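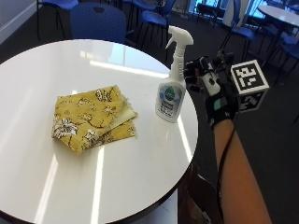
Vinegar in the rinse water does keep the colour in, it was objected at the end of our first meeting, and every older person in Womevach would say the same. I promised to answer in writing, and I begin with it because it belongs to today's subject.

Care of Printed Household Cloth
Notes for Session 2: Colour, washing water and drying
Womevach Evening Courses, Textile Room

1. Does vinegar set the colour?

For modern printed cotton, no. The colour was fixed to the fibre by the printer, with heat, steam or a chemical bath, according to the kind of dye. A spoon of vinegar at home cannot repeat this work. The belief has some ground, however. Acid does play a part in dyeing wool and silk, and I suppose the advice passed from wool to cotton by word of mouth. A little vinegar can also remove the dull feeling which hard water and soap leave behind, so the cloth looks fresher and one thinks the colour was saved.

Salt has a similar story. It helps some dyes to move from the bath into the cotton while the dyeing is going on. After that it does very little for us.

2. Dye and pigment

We must separate two words which are often mixed.

A dye goes into the fibre. Cloth coloured in this way stays soft, and the back is often nearly as strong in colour as the front.

A pigment stays on the surface and is held there by a binder, a kind of glue. The printed part may feel slightly stiff under the finger. It is usually safe in water but it does not like rubbing. When you see pale lines along the folds of an old pigment print, the surface has been worn away there, and no washing product will bring it back.

Many cheap prints are made with pigment, and some good ones also. The method alone does not tell you the quality.

3. Testing before the first wash

Do this with every new piece, and again with old pieces of unknown origin.

Wet a corner of white cotton with cool water. Press it on a hidden part of the print, for instance the inside of the hem, and hold it while you count slowly to thirty. Look at the white cotton in daylight. Repeat with a drop of the detergent you will use, mixed in water. Test each strong colour separately, as black and red may behave differently in the same pattern.

If only a faint shade comes off, wash the piece alone in cool water. If the mark is strong, do not soak it. Ask me and we will look at it together.

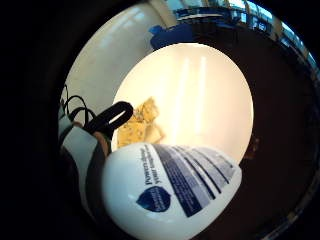

The washing water should be plentiful. Loose colour is less likely to settle on the pale parts when there is enough water to carry it away. For a dry weight of 600 grams I use 22 litres, and I put the detergent in and stir it well before the cloth goes in. Powder which falls directly on a wet print can leave light spots.

4. Washing by hand

Move the cloth up and down with open hands. Do not rub one part against another. Ten minutes is sufficient for a piece which is only dusty. Change the water when it becomes grey. Rinse until the water is clear and has no more foam, and then once more.

Optical brighteners are found in many ordinary powders. They make white things look whiter, but yellow, cream and beige can become colder in tone after many washes. Choose a product marked for colours. I am asked often about the liquid from Nurker. I have used it on cotton with no trouble, on silk I have not tried it.

5. Drying and folding

Never leave a wet print lying folded upon itself. This is how most transferred marks are made, and they may appear in less than 90 minutes. Roll the piece in a dry towel, press, unroll, and hang it in the shade with the back side out.

Iron from the back while the cloth is slightly damp. For storage, change the place of the folds a few times a year.

For next time

Please bring one printed piece from home and the result of your test on white cotton, pinned to a paper with the name of the detergent. The sample book from the Fomier print works will be on the side table, please handle it with clean hands. Reading: chapter on mordants, first half only.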